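검색어를 입력하세요 통합검색 상세검색

손바닥만 한 우주선 승무원들이 온다, 액션 피규어 신작 '칼롬우드' 개발자 인터뷰

2018년 10월 23일

SF 피규어를 모으는 사람이라면 올가을 통장 걱정부터 해야 할 것 같다. 소규모 완구 브랜드 트리테티(Tritetti)가 첫 자체 시리즈 '칼롬우드(Kallomwood)'의 예약을 11월에 시작한다. 버려진 화물선에서 살아가는 승무원들을 3.75인치 크기로 만든 시리즈다. 기자는 시제품을 손에 쥐어 보고 한동안 내려놓지를 못했다. 관절이 이렇게 부드러운데 자세가 무너지지 않다니!

시리즈의 원형과 기획을 맡은 개발자를 작업실에서 만났다. 본인은 이름 대신 작품으로 기억되고 싶다며 실명을 밝히지 말아 달라고 했다. 커피가 다 식도록 이야기가 이어졌고, 절반은 어릴 때 갖고 놀던 장난감 얘기였다.

"중학교 때 문방구 진열장에 외계인 피규어가 하나 있었어요. 팔 한쪽이 없는 채로 몇 년을 팔리지 않고 있었거든요. 그걸 결국 제가 샀습니다. 팔은 지우개를 깎아서 달아 줬고요. 생각해 보면 그게 첫 원형 작업이었네요."
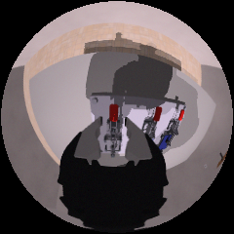

칼롬우드의 첫 번째 라인업은 세 종이다. 기관장, 항해사, 그리고 정체를 알 수 없는 밀항자. 셋 다 카드 블리스터 포장인데, 뜯지 않고 걸어 두는 수집가와 바로 뜯어 노는 수집가를 모두 생각했다고 한다.

"포장 때문에 제일 많이 싸웠어요. 저는 뜯는 쪽이에요. 그런데 동료는 모서리가 살짝만 눌려도 잠을 못 자는 사람이라서요. 그래서 뒷면 카드를 두껍게 하고, 아래쪽에 작은 덮개를 달았어요. 열었다가 다시 닫아도 티가 안 납니다. 둘 다 만족한 유일한 회의였죠."

얼굴 조형도 이야기하지 않을 수 없다. 요즘 이 크기의 제품은 실사 느낌을 좇는 경우가 많은데, 칼롬우드의 얼굴은 일부러 단순하다. 눈은 점에 가깝고 광대뼈는 큼직한 면으로 처리했다. 옛날 장난감 특유의 그 멍한 표정! 개발자는 기자가 그 말을 꺼내자 손뼉을 쳤다.

"바로 그겁니다. 멍해야 돼요. 표정이 정해져 있으면 아이가 할 일이 줄어들어요. 화난 얼굴로는 점심 먹는 장면을 못 만들잖아요. 밀항자 얼굴은 열 번도 넘게 다시 깎았는데, 깎을수록 주름이 없어졌어요."

예약 특전은 밀항자의 한정 색상판이다. 몸통이 반투명한 호박색이고, 수량은 500개로 정해졌다. 추가 생산 계획은 없느냐고 물었더니 단호했다. "없습니다. 약속은 약속이니까요. 대신 일반판은 원하는 분들이 다 살 수 있게 만들 거예요."
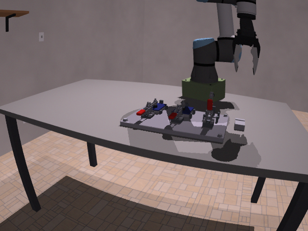
글·정리 | 토이 취재팀

배경 설정에도 공을 들였다. 화물선의 이름은 '에체베리아(Echeverría)'. 포장 뒷면마다 항해 일지가 한 토막씩 인쇄되어 있고, 세 장을 나란히 놓으면 배의 단면도가 이어진다. 단면도에 그려진 선실은 최대 885개. 보는 사람이 어디까지를 방으로 치느냐에 따라 달라진다고 한다.

"그림 그린 친구가 멈추지를 않았어요. 창고 안에 또 창고가 있고, 환풍구 안에 침대가 있어요. 저도 아직 다 못 봤습니다. 팬들이 돋보기를 들고 찾아 주셨으면 좋겠어요."

액세서리는 또 어떤가. 기관장은 공구 가방과 렌치를, 항해사는 접이식 성도를 들고 나온다. 성도가 진짜로 접힌다! 기자가 두 번쯤 접었다 폈다 하니 개발자가 슬며시 가져갔다. 하나뿐인 시제품이었다.

협업 소식도 있다. 보드게임을 만드는 잘텔(Zaltel)이 같은 세계관의 협력 게임을 준비 중이며, 피규어를 그대로 게임 말로 쓸 수 있게 칸 크기를 맞추고 있다. "처음엔 말만 작게 따로 만들자는 얘기였는데, 제가 떼를 썼어요. 판이 커져서 식탁이 꽉 찹니다. 그래도 그게 더 신나잖아요."

다음 라인업에 대해서는 말을 아꼈지만, 작업대 한쪽 천 밑에 다리가 여섯 개 달린 무언가가 있었다. 뭐냐고 묻자 웃기만 했다. "밀항자가 혼자 탔다고는 한 적 없어요."

독자 댓글

관절 부드럽다는 말에 바로 예약 알람 맞췄습니다. 호박색은 경쟁이 엄청나겠네요ㅠㅠ

저도 뜯는 파예요. 다시 닫히는 블리스터라니 다른 회사들도 좀 배웠으면.

가격 얘기가 없어서 아쉽습니다. 세 종 세트로도 파나요?

다리 여섯 개... 제발 탈것이길. 승무원 태우고 싶어요!

포장 뒷면 단면도 포스터로 따로 내주면 무조건 삽니다.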